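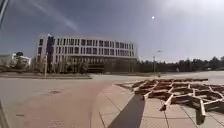
Will the robot send my mother home from her work? Edileuza Cavalcanti heard this question from a girl in class, and she told me that it is the best question to begin with.

Home – Stories – How Work Works – Ask Us

The big wooden lattice on the paving is made from many planks that meet at different angles. In the workshop of Stalwood, in Ostthorpe, people join planks like these every day. Before, each plank was measured with a pencil and cut by hand with a saw. If the angle was a little wrong, the piece did not fit.

Now a robot does the cutting. A robot is a machine that follows a list of steps, and a person writes the list. It can cut the same angle again and again, and its arm does not get tired.

So what do the people do? Six of them work in the team, the same as last year. Two learned to write the steps for the robot. The other four look at the wood, choose the good planks and put the parts together. A knot in the wood can confuse the machine, but a worker feels it with a finger.

Some things are better now. Backs hurt less, and there is less dust to breathe. Some things are harder. One man liked his saw very much, and he had to go to lessons every Wednesday – he says it was strange to be a pupil again.

Edileuza answered the girl that a robot can change a job, and sometimes a job does go away. Then the grown-ups must talk early about who will learn what.

More stories
Who Drives the Telbridge Tram?
A Night at the Amegashie Bakery
Why Do Machines Need Oil?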